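Home News Local Life Letters Contact

Last updated: October, 4:15 p.m.

So the old MacKinnon Hotel is opening its doors again, sort of, and I could not be happier. The big furniture and linens sale starts this month in the former dining room, and I got to poke around a bit before everybody else. There are 453 lots on the list, and I wanted at least 19 of them before I'd finished my coffee!

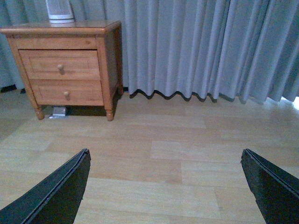
Fiona Dunbar
Staff writer, Local Life

If you grew up in Ornell, you probably had a prom dinner or a cousin's wedding at the MacKinnon (mine was the prom dinner, and we will not discuss the dress). It closed four years ago, and the new owners, Prandura, plan to turn the upper floors into apartments. Work starts after the holidays, so the contents have to go first.

Holger Bråten is running the sale, and he told me the bedroom furniture is what people keep calling about. "I've had folks ask for the dresser from the room where they spent their honeymoon," he said. "I do my best, but the room numbers came off years ago." Nightstands start at $19, which seems like a steal to me, and the dining chairs go in sets of six.

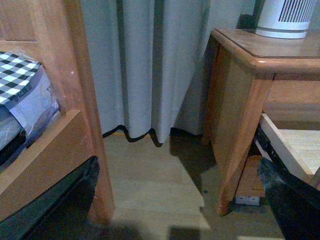 The most expensive thing on the list is the lobby piano, with an asking price of $930. It needs tuning and a new pedal, but I played the only song I know on it and it sounded pretty good from where I sat. The long oak bar is $700, and you'll have to bring your own truck and some very strong friends.

Doors open at 9 a.m. and they're letting people in through the side entrance on the parking lot side, since the front steps are still blocked off. Cash or check only, and small stuff has to leave with you the same day. Bigger pieces can stay until the end of the month if they're paid for and tagged. Anything left over goes to the thrift store on Mill Street.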